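Sturnumura — README
12 mal geteilt · 3 Kommentare

Hallo und schön, dass du reinschaust! Ich pflege den Datensatz seit Dezember und schreibe hier auf, welche Regeln bei uns am Tisch gelten. Die formale Doku (Gelenkwinkel, Zeitstempel, Dateiformate) liegt im Ordner doku, die spare ich mir an dieser Stelle.

Umfang: 2.603 Episoden, die meisten mit zwei Armen gefahren, aufgeteilt in Pakete zu je 100. Das letzte Paket ist kürzer. Wer nur mal reinschnuppern will, nimmt Paket 1, da sind fast alle Aufgabentypen drin.

Regeln am Tisch

Vor jeder Episode bleiben die Hände über der Matte stehen, bis der Operator laut „frei“ sagt. Klingt albern, hat sich aber bewährt, und ich bestehe darauf! Die gelbe Linie am Boden ist unsere Grenze: Solange die Arme Strom haben, steht dahinter niemand außer der Person am Not-Halt. Den Not-Halt testen wir morgens und nach jeder Pause, Ergebnis ins Logbuch, Kürzel dazu.

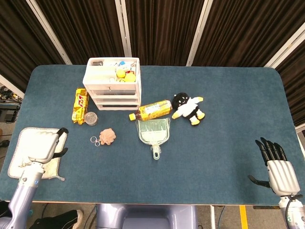

Aufbau „Haushalt gemischt“, beide Hände über der blauen Matte.

Die Gegenstände sind bewusst ein Durcheinander aus hart und weich — Flasche, Schraubglas, Handtuch, Plüschpinguin. Die Griffkraft stellen wir trotzdem nicht pro Objekt von Hand nach. Wer das doch macht, trägt es bitte ins Feld kraft_manuell ein, sonst suche ich hinterher wieder einen halben Donnerstag lang nach komischen Kurven (alles schon gehabt).

Gelegt wird nach Plan, die Pläne heißen Davard und Jaltex. Davard ist der enge, Jaltex der weite. Bitte nicht mischen! Wenn beim Greifen etwas verrutscht, bleibt es bis zum Ende der Episode so liegen, auch wenn es einen in den Fingern juckt. Fällt etwas vom Tisch: Stopp, Arme stromlos, erst dann aufheben.

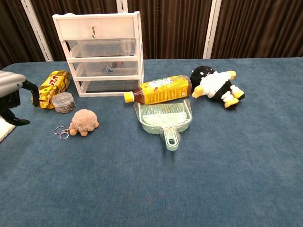 Fehlversuche löschen wir nicht. Knapp 600 Episoden tragen das Label abbruch, und gerade die werden am häufigsten angefragt. Maj-Britt Kristiansen hat die Labels gegengelesen und mir dabei eine ziemlich lange Liste mit Tippfehlern geschickt — danke dafür! Die sind ab Version 2 raus.

Noch was zu Personen: Gesichter haben in den Aufnahmen nichts verloren. Vorhänge zu, bevor die Kameras laufen, Ausweise ab, keine Post auf dem Tisch. Findest du trotzdem etwas, schreib mir die Episodennummer, dann nehme ich sie raus.

Bekannte Macken: In Paket 7 laufen die beiden Kameras 40 Millisekunden auseinander. Das Korrekturskript heißt lindemann und liegt bei den Werkzeugen, einmal drüberlaufen lassen reicht. Für Paket 12 gibt es noch keins, da bin ich dran.

3 Kommentare · Teilen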